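Category: Equipment Requests > Open > Automation

Ticket 1538: Second cell for Drumholm, budget questions
Opened by Kimutai Okoth, November 25, 2022

Gill, thanks for picking this one up so fast! I want to get the Drumholm order into next year's plan before the money gets spoken for, and I think we can do it well if we agree on the list now.

Original problem: the quote from Relard covers arms and grippers only. No mat, no cable straps, no clamps, no spare parts bin. We got caught by the same gap in July and ended up with 13 separate small orders (finance still brings it up).
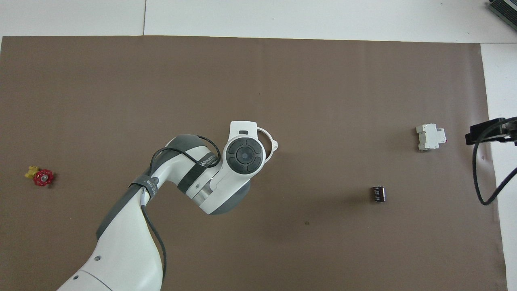
Small-parts work: valve handle, breaker and capacitor on the brown mat.

Update 1: I asked Tostside for a price on straps and cable as one kit. They can do it, and they'll hold the price for 30 days. Please put the kit on the same purchase order as the arms. Cable runs are the thing I'd spend more on, so let's order the longer set and strap down the slack.

Update 2: Do we need two arms at Drumholm, or could we start with one? I went back and forth on this and I'm firmly for two.

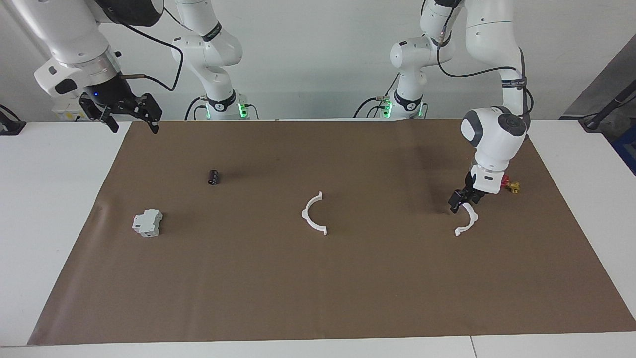
With a pair we can give each arm its own side of the table and still reach the middle from both, and I'm really excited about what that opens up for fitting work. One arm now and one later also means paying for install twice.

Still open:
- Table size. Relard needs the depth before they confirm the bases.
- Spare gripper fingers, yes or no? I say yes, 2 sets.
- Who signs for delivery.

Status: waiting on Gill

Contact the equipment desk | Back to top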